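Household Robotics Tips: Teaching by Hand

Tips for showing a tidying task with hand-held grippers

These notes are for people who record kitchen and table chores at home with a pair of hand-held grippers. Most of them apply to remote control too, and the differences are marked near the end. They were collected by Griet Lambrechts and Ruben Michiels from the Plasent home recording group, with additions sent in by readers.

Before you start

Pick one chore and write it down in a single line. "Stand the cups up" is a good one. "Clean the table" is too wide, and two people will do it two different ways.

Wipe the finger pads with a damp cloth and let them dry. Kitchen grease is the usual cause of slipping. Dish soap is fine, but rinse it off well.

Open and close each gripper a few times with nothing in it. If one side drags, look for crumbs or thread in the joints before you reach for a screwdriver.

Clear your phone, keys and coffee off the work surface. Anything you leave there will be in every recording from that session.

Setting out the objects

Change the layout between takes. Move things by a hand's width, turn them, swap the order. If you always put the cup on the left, the robot may learn the left side of the table and not the cup.

Use things you already own. Light, empty containers are easiest for a beginner. Ans Timmermans starts new people on empty ones and brings in filled bottles after 50 good takes. 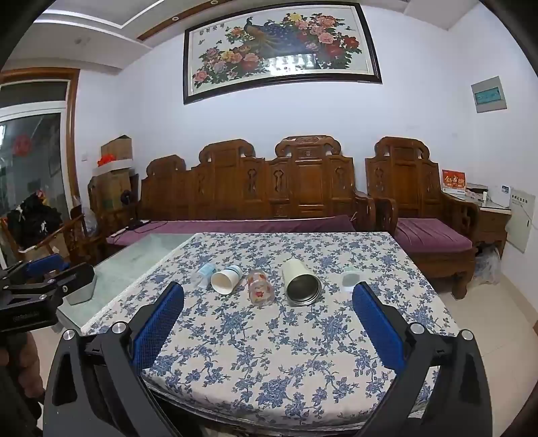

Standing up a fallen cup is harder to show than picking one up, and it's worth practicing before you record. Grip close to the middle of the body, lift until the bottom edge is clear of the table, then turn your wrist and lower it slowly. Decide on the order first. With a row of things lying on their sides, such as a white cup touching the bottle next to it, take an end piece or one with a gap beside it, so the fingers have room to open. A wide tumbler needs the fingers opened well before you get to it. Clear plastic over a patterned cloth is easy to lose sight of, so do some takes on a plain cloth as well.

Moving your hands

Go at the speed you would use to set down a full glass. Jerky moves are hard to copy.

Pause for 2 seconds at the start and at the end of each take. It makes trimming much easier.

If you miss a grip, open the fingers, back off and try again. Keep that take and label it "retry." If you knock something onto the floor, stop and start over.

Don't help with a bare hand. If the job needs two hands, use both grippers.

A table covering that slides will spoil a session. Clip it under the edge or put a non-slip shelf liner beneath it.

If you use remote control

Put your chair where you can see the far side of the table. Depth is hard to judge on a screen, so come down from above when you can. Expect fewer takes per hour. Marloes Declercq gets 24 on a good morning with the arm in her kitchen, and more than that by hand.

Saving your work

Name the folder for the chore and the room. Add a short note on anything unusual, such as a new cloth or a different lamp. Our shared Vastitz folder passed 2,000 takes in May, and the ones without notes are still being sorted.

Charge everything before you put it away, and store the grippers with the fingers open so the pads don't take a set.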